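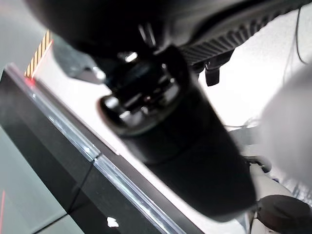
Ludger Steinbach told us that his first week of hand guiding went into unlearning one habit, which was pushing the arm by the gripper. Hold it above the joint, he says, let the arm carry its own weight, and the path comes out smooth enough to keep. We have put his advice into the quick start sheet that ships with every unit.

Irnumum Teach Kit
Hand guiding and remote teaching for small robot arms

The Irnumum Teach Kit lets an operator show a robot arm a task without writing a program. You can move the arm by hand, or drive it from a separate controller at a desk. Either way, the kit records the path, the gripper state and the wrist camera view on one timeline. The finished recording can be played back as it is, trimmed, or exported as training data.

The kit is sold to shops and labs that already own an arm. It does not include the arm or the gripper.

Two ways to teach

Hand mode. Press and hold the enable button and the arm goes slack enough to guide. Let go and it holds its position. The gripper opens and closes from a thumb switch on the handle. Use this mode for short reaches, part loading and anything where you need to feel contact.

Remote mode. The Kramer handset drives the arm from outside the cell. Motion is scaled, so a wide hand movement can become a small one at the tool. Use this mode when the guarding has to stay closed, or when your own hand would block the wrist camera.

You can change modes in the middle of a recording. The change is marked on the timeline and the arm pauses until you confirm.

What is in the box

Control unit with power supply
Kramer handset and charging cradle
Guide handle with enable button and thumb switch
Wrist camera, bracket and cable
4 cable clips
Adapter plate (state your flange pattern when ordering)
Kasetent software license, one seat

Specifications

Stored demonstrations: 1,000 on the control unit, no limit on an external drive
Handset weight: 306 grams
Control unit width: 144 mm
Recorded channels: joint position, tool position, gripper state, wrist video, operator marks
Export: plain table files and standard video

Mounting the wrist camera

Fit the camera so that it sees the end of the gripper and the work surface past it. The gripper will fill a good part of the view, and that is fine. Near parts will be soft at the normal focus setting. Run the cable along the arm with the clips provided, leave enough slack for full wrist rotation, and turn the wrist through its whole range by hand before switching on.

If the table is white, lock the exposure before you start a session. Glossy panels and metal trim throw reflections that change as the wrist turns, and automatic exposure will chase them.

Recording a good demonstration

Start every take from the same home position. Move at the speed you want to see played back. If you hesitate over a part, stop, back up and press Mark. Kasetent will offer to cut the stretch between the two marks. Short takes are easier to fix than long ones.

Safety

Hand mode limits arm speed but does not replace a risk assessment of your cell. Keep the emergency stop within reach of the person guiding the arm. Do not tape down the enable button.

Ordering and support

The kit is available from Amgate, direct or through your usual dealer. Orders placed before noon are confirmed the same afternoon. Replacement handles, clips and adapter plates are stocked separately. Software updates for the current version of Kasetent are included, and the next one is due in June.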